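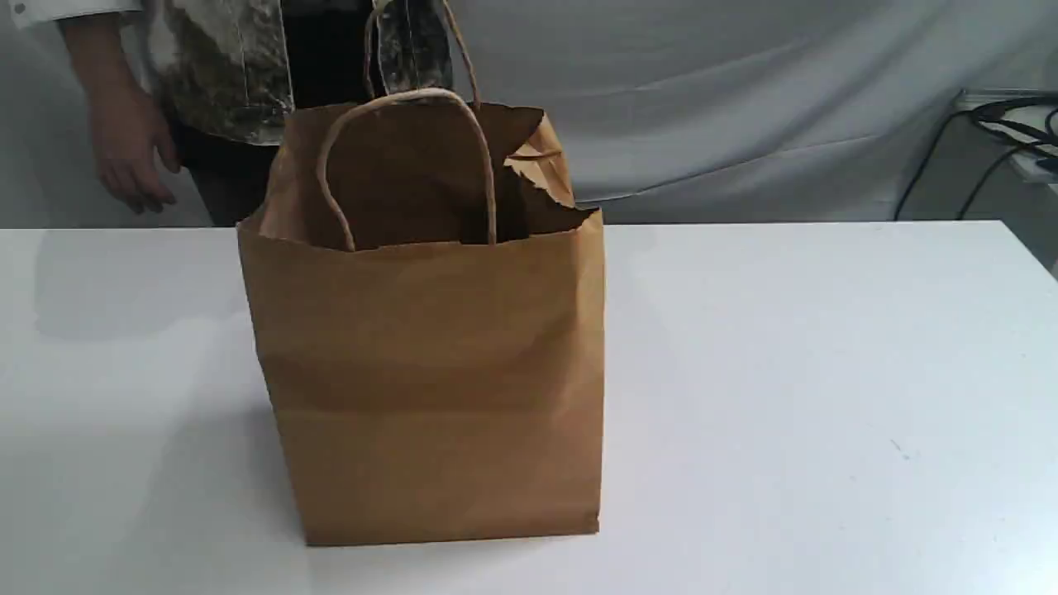
Opinion > Everyday things > The paper bag and how we fill it

My mother packed a bag of groceries as other people lay bricks. The heavy things went down first, then the boxes along the walls, then the soft things, and at the very top the eggs. I was allowed to hold the handles and keep quiet. When I moved to Flandholm to work, I saw that in the shops here most people put things in the bag in the order in which they come to the hand. I thought this was a small laziness. After 19 years I still think so, but I have also begun to think that the bag itself is part of the problem, and I want to say something in its defense and something against it.

First the defense. A brown paper bag with a flat bottom can stand. This sounds like nothing, but try to fill a cotton bag alone on a kitchen table. One hand must hold the bag open and only the other hand can work. The cotton bag falls over its own onions. The paper bag stands with its mouth open and waits, and you have two hands free. For this reason I keep the paper ones in a drawer at home and use them for everything that leaves the house: the clothes for my sister's children, the jars I return to neighbors, the books for the exchange shelf at the library in Getbridge.

It is also plain, and I like a plain thing. A bag with a big shop name makes me an advertisement on the bus. A plain bag says only that I am carrying something.

Now what I have against it. The handles of twisted paper are strong when the bag is new and when the weight is in the middle. They are not strong when all the weight is at one side, and this is how most people load it. I once carried home 31 pears from a friend's tree in such a bag, all poured in together, and one handle let go on the stairs. My neighbor Ronja Eklund found pears on her doormat until the evening. She was kind about it, but she told me that the bag was not to blame, and she was right. I had not packed it. I had only filled it.

This is the difference I would like more people to see. To fill a bag is to make the things disappear from the table. To pack a bag is to think about the moment when you will open it again. Where is the thing I need first? Which thing can roll? Which thing is light and hard, and will end under something heavy if I drop it in too early?

The long and narrow things are the most difficult. Anything in the form of a tube wants to stand in a corner, and it will stand there well if it has a box or a folded towel beside it. Without a neighbor it lies down on the first step you take, and then it rolls below everything else, and at home you empty the whole bag to find it. In my family we put such things in almost last, upright, with the cap to the top. I do the same, and I look at each cap before I put it in, with my thumb on it, a habit which takes one second.
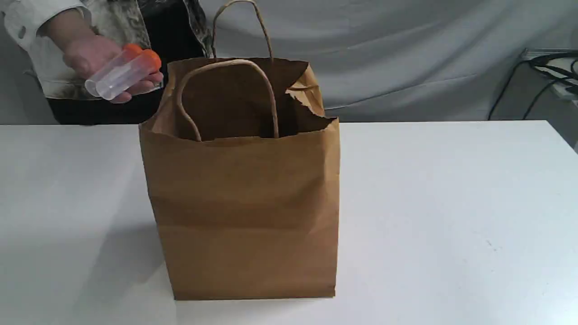
Should small plastic tubes and bottles go in the bottom of a paper bag?

Put them near the top and against a side wall, standing, with something firm next to them. The bottom is for what is heavy and flat, and a tube down there is hard to find again.

There are people who say that all this is too much thinking for a bag. A man I worked with at Amundsen, where we sent out office supplies, told me I was wasting the time of the company because I took things out again when they were wrong. But the parcels I packed came back less often than his, and I did not need 200 sheets of filling paper to make them quiet when you shook them. When something is in its right place it does not move, and you need nothing extra around it.

I also do not agree with those who want us to throw the bag away when the rim gets a little crumpled. A bag with folds in it is still a bag. If the bottom is whole and the handles are tight where they are glued, it can go out again. The market in Tisport asks for a few coins for a new one, and I have seen people buy three in one visit and leave them in the car. I have used one bag from January until the strawberries came. The paper became soft like cloth, and I was almost sorry when I had to put it in the recycling.

So my opinion is simple, and perhaps old-fashioned. Stand the bag on a table and not on the floor, so that you can look down into it. Put everything beside it before anything goes in. Then take one thing at a time - my mother would add, without talking - and give it a place. If you have children, let them do it and do not correct them before they have carried it home.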